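Dog Licensing in Relton: A Proposal for Renewal

November 4, 2023

The township of Relton requires every dog over the age of four months to be licensed. The ordinance is sound, but its administration is not. The most recent register lists 510 dogs, a figure that any resident who walks the Gomell trail in the morning will find difficult to accept.
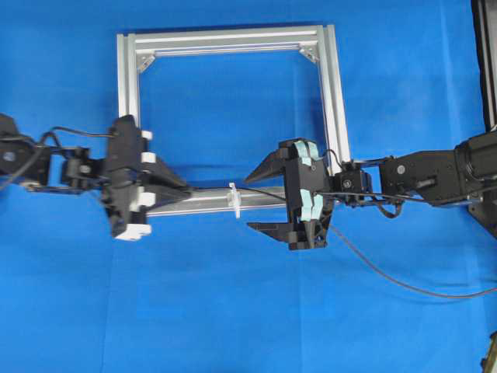
Owners must at present renew in person, during office hours, with an original rabies certificate. The neighboring town of Flollberg accepts renewals by mail and sends a reminder before the license lapses. I have written to the township on two occasions to recommend the same arrangement and have received an acknowledgment of each letter.
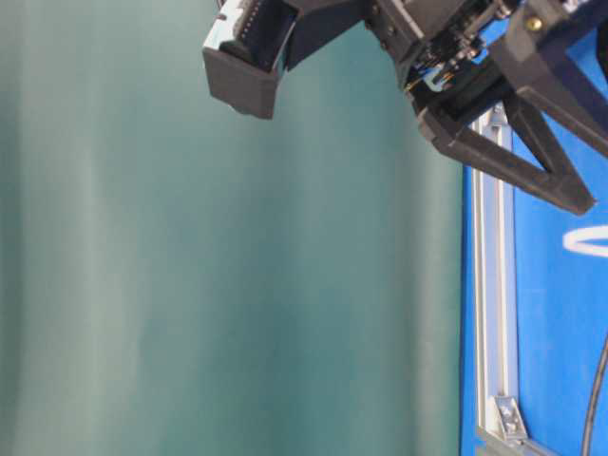
The license tag itself also requires attention. The current tag is bare metal with shallow lettering, and a finder holding an anxious dog cannot be expected to read it. A colored tag, changed each year, would show at a glance whether a license is current. For the first year I would suggest the muted blue-green of the backdrop in the photograph, with the number in black. 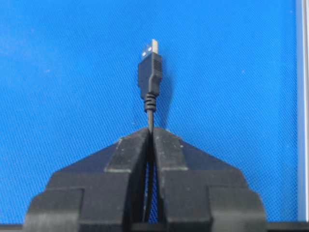
A penalty of $100 for an unlicensed dog is appropriate where an owner has ignored repeated notice. It is excessive for a household whose renewal is one week late. A short grace period should be written into the ordinance, and the fee should be waived for dogs adopted from the Hellström shelter in their first year.

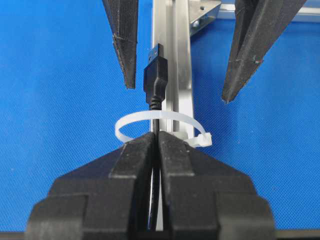
Black USB-A connector, plug end up, between open gripper fingers.

Written comments on the ordinance may be submitted to the township clerk until the end of November. I encourage dog owners and their neighbors to do so.

Shares: 4
100 Comments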